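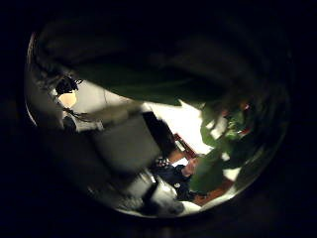

Accent lighting is the use of small lamps to give light to one part of a room, for example a corner, a shelf or a group of house plants. It is usually added to the general light of the room – it does not replace it. A warm, pale yellow light is a common choice in living rooms. White walls reflect the light well, while dark furniture takes in most of it. In his guide to home lighting, Janaka Pramanik advises placing the lamp low and keeping its cord away from places where people walk.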